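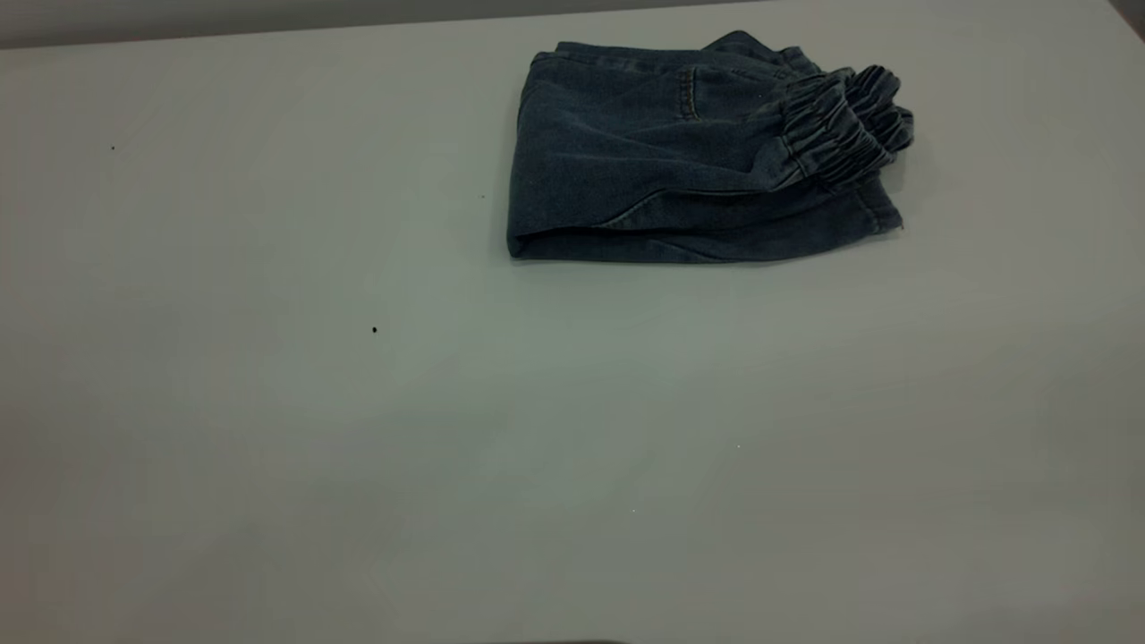
Jeans with the gathered cuffs, folded and done.

Laundry day at Hollow

I finally got through the whole pile this July, all 44 pieces of it, and I wanted a little page to remember it by (yes, I'm the kind of person who makes a page about folding!). I do mine on the big pale table with plenty of elbow room, music on, coffee somewhere close.

These were the ones I kept putting off. Regular jeans I can fold half asleep, but elastic ankles are a whole different thing – they puff up at the side however flat you get the legs, and I've decided I like that. I double the legs back over the seat, give it all a pat and leave it there.

I love the bit of tan-gold stitching on the blue, too. It's such a small thing, but it's what I look for when I'm digging through the drawer at 8 in the morning.

Sweaters are next, and I have 50 hangers coming from Skiletti, so check back for those!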